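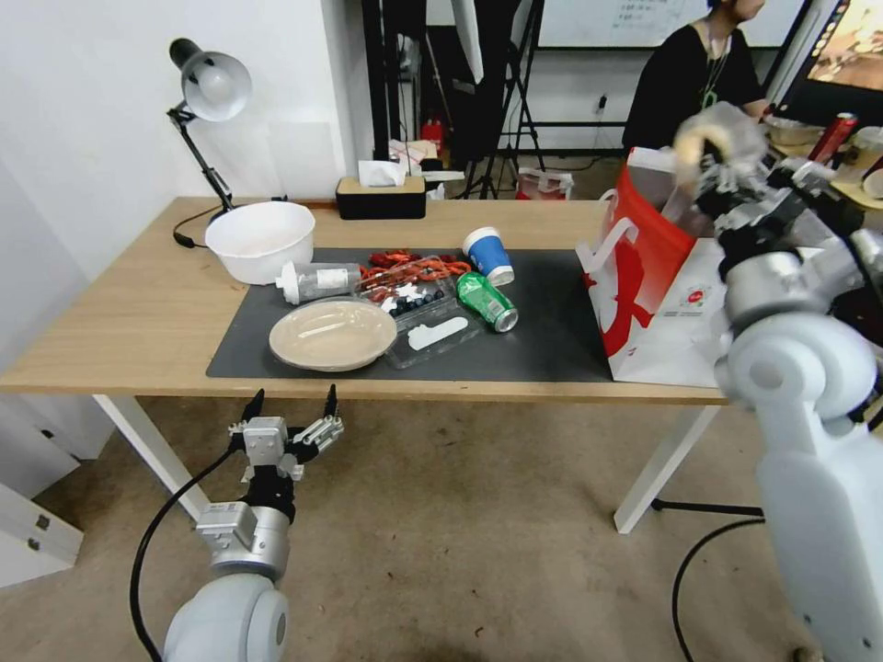

Can we mix our own groceries in with the set, or does the task list only work with the supplied objects? You can mix them in. The task list refers to objects by type (bottle, can, cup, bag), and any object you add can be given a type in the object sheet before you start recording.

# Flustley Table Set, Grocery and Clearing

The Flustley Table Set is a kit for collecting manipulation examples at a single table. It contains a mat, a clamp lamp, a group of everyday objects, a printed task list and a license for the Aromov recorder. It does not include a robot, cameras or a table.

Most customers use it with teleoperated two-arm robots. It works with parallel grippers, multi-fingered hands, or one of each. Nothing in the kit attaches to the robot.

**Price:** $348 per set, shipping not included
**Made by:** Aromov
**Fits tables:** any flat top at least as large as the mat

## What's in the box

- Dark gray mat, non-reflective, with a rubber back
- Desk lamp with jointed arm, clamp base and white shade
- Large white plastic bowl
- Round beige plate with a raised rim
- Clear clamshell container
- Bottle, soda can and paper cup
- Food items, including a round pastry, crawfish and berries
- White paper shopping bags with loop handles, pack of 7
- Task list and object sheet
- Recorder license for one workstation

Print on the bags, cups and cans changes between batches. If your project needs matching artwork across several stations, put all the stations on one order.

## Tasks

The list is split into two groups. Packing tasks move objects from the mat into the shopping bag. Clearing tasks move them to the bowl or the plate. Each task has a one-line instruction, a starting layout and an end condition.

A typical packing entry reads:

> Put the pastry in the bag. Start: bag upright on the right side of the mat, mouth open. Other objects anywhere on the left and center. End: pastry released inside the bag, hand clear of the opening.

Starting layouts are loose on purpose. The sheet gives a region for each object and leaves the exact position and orientation to the operator. Bottles, cups and cans may start upright or on their sides, and the recorder has a field for which.

Keep the extra objects on the table during single-object tasks. A model trained only on a bare mat tends to have trouble picking out the right item later.

## Recording

The recorder saves joint positions, gripper or hand state, camera streams and the task instruction as one episode. Start and stop can be set to a foot pedal, a keyboard key or a button on the teleoperation controller.

After each episode the operator marks it as success, failure or discard. Failures are kept by default. An episode where the object was dropped and picked up again is marked success with the recovery box checked. Discard is for episodes with a setup problem, such as a camera that stopped sending or a bag that fell over before the arm started moving.

Episodes are stored locally and can be exported one task at a time. Disk use depends on the number of cameras and the resolution you choose.

## How many episodes

We suggest 300 episodes per task for a first training run, spread over more than one operator. For the full packing group, plan on 3,000. Small, soft objects usually need more than cans and bottles do.

Change the layout after every episode. Move the lamp between sessions and write its position in the session notes.

## Setup notes

1. Lay the mat flat and tape the corners if the table top is slick.
2. Clamp the lamp at the rear edge, out of reach of both arms at full extension.
3. Check that the lamp cord and robot cables are clear of the arms.
4. Open a shopping bag fully and crease the bottom so it stands.
5. Run two test episodes and play them back before recording for real.

Background clutter is fine. People at nearby desks, monitors and shelving can stay in camera view if your own privacy rules allow it. The recorder has a crop setting for each camera and a face blur that runs on export.

## Wear and replacements

Paper bags are the first thing to go. Replace a bag when the handle tears or the mouth no longer stays open. Cups crush easily under a parallel gripper at the default force, so lower the force limit or order the spare cup pack.

Wipe the plastic items and the mat with a damp cloth. Do not put the clamshell in a dishwasher.

Spare bags, cups and mats are sold separately through Aromov and through Dastton. The Aitken object sheet format can be imported directly, with types matched by name. Unmatched types are listed at the end of the import and can be edited by hand.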